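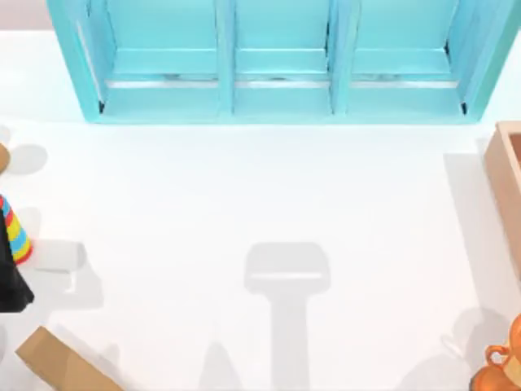

Gretgate Manipulation Software
Pre-release inspection checklist, simulated tabletop cell
Planner: Trinia, build 921
Perception: Vidal
Scene and replay tooling: Brutik
Date of inspection: 2025-07-01
Inspected by: Caoimhe Keogh
Reviewed by: Liam Mac Giolla

Mark each line PASS, FAIL, HOLD or N/A. Every FAIL or HOLD needs a comment. Do not change a result after review; add a line under it with your initials.

Section 1. Build and configuration

1.1 Planner build number matches the release note.
PASS

1.2 Perception config is the one checked in on the release branch, with no local edits.
PASS
CK: There was a leftover override file in the home directory from the last round. It was not being read. Deleted.

1.3 Random seed is logged at startup and written into the replay file.
PASS

1.4 Simulation step and control rate agree with the values in the controller config.
PASS
CK: Same values as the last release. Checked in the running process as well as in the file.

1.5 Clean start from an empty cache.
HOLD
CK: Starts, but the first scene load throws a warning about a missing collision mesh and then carries on with a bounding box. The warning scrolls past quickly. I want to know which object it is before this goes out.
LMG: Agreed. Have Brutik print the object name in the warning.

Section 2. Scene load

2.1 Shelf unit loads with three separate compartments in the collision model.
PASS
CK: In the previous release the dividers were missing from the collision model and the planner treated the shelf as one wide bin. Turned on the collision overlay and both dividers are there.

2.2 Objects at the borders of the camera view are kept in the planning scene.
PASS
CK: Checked the wooden box on the right and the tan plank at the bottom left. Both stay in the planning scene when only part of them is in view.

2.3 No object starts in contact with another unless the scene file says so.
FAIL
CK: The striped piece and the black piece on the left side are reported as two bodies in contact. If they are meant to be one toy, the scene file should say so. If not, one of them needs to move. I did not change anything.
LMG: Ask whoever owns the scene file. Not a planner fault, but it stays a FAIL on this sheet.

2.4 Reset returns all objects to their starting poses.
PASS

Section 3. Perception

3.1 Shadows are not returned as objects.
HOLD
CK: The gripper's shadow falls across the middle of the table with no part of the arm in the view. Vidal returned a low-confidence region on it in several runs. The region was dropped before planning each time, so nothing reached Trinia. I still don't like relying on the threshold for this. Suggest masking the projected arm shadow from the known joint state.
LMG: The mask is a feature request. For this release, log every dropped region with its score so we can see how close they get.

3.2 Partly visible objects are flagged as partial.
PASS
CK: The orange object with the handle at the bottom right was flagged partial and its pose was marked not usable for grasping. Correct behavior.

3.3 Patterned surfaces do not split into several segments.
PASS

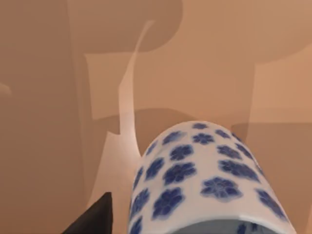
CK: I spent longer on 3.3 than on anything else in this section. The blue flowers on the white glaze used to come back as separate segments, and the grasp sampler would then try to center on a single flower. With the new merge step the porcelain piece comes back as one segment, including when it is lying on its side. The open end is handled as part of the same body.

3.4 Gripper finger is masked out of the object segment.
PASS
CK: Tested with the finger in a lower corner of the view and the vessel filling much of the rest. Mask edge looks clean on the sloping face.
LMG: Please repeat with a dark object. Dark finger on white glaze is the easy case.
CK: Will do. Added to open items.

3.5 Depth on glossy surfaces is within tolerance.
N/A
CK: Simulated depth does not model the glaze. Leave this line for the hardware sheet.

Section 4. Planning and control

4.1 Planner refuses a grasp when the object pose is marked not usable.
PASS

4.2 Cylinder lying on its side: grasp axis is across the body, not along it.
PASS
CK: Visualized the grasp candidates with the vessel at several angles. All of the top-ranked ones cross the long axis.

4.3 Approach path keeps the set clearance from shelf dividers.
PASS
CK: Tightest case is the middle compartment. It passes with the default clearance. I did not test lower settings.

4.4 Stop command during approach halts motion and holds position.
PASS
CK: Sent from the console and from the script. Also sent it twice in a row, which used to hang the console. It no longer does.

4.5 Replan after an object moves mid-approach.
HOLD
CK: Works, but the old path stays drawn on the overlay until the next full refresh. Confusing for an operator — I misread it myself the first time.

Section 5. Logs and replay

5.1 Replay reproduces the joint trajectory from the log.
PASS
CK: Replayed run 678 start to finish and compared it to the original.

5.2 Camera frames and joint states share one clock.
PASS

5.3 Log closes properly when the simulator is killed.
FAIL
CK: Last few messages are lost and the file needs the repair tool before it will open. Same as last time.
LMG: Known. Fix is planned for August. Release note must say to run the repair tool.

Open items
Name the object in the missing mesh warning (1.5)
Scene file owner to decide on the striped and black pieces (2.3)
Log dropped regions with scores (3.1)
Repeat finger mask test on a dark object (3.4)
Clear old path from overlay on replan (4.5)
Repair tool line in release note (5.3)

Release decision: held until 1.5 and 2.3 are closed. Rerun Section 2 in full afterward.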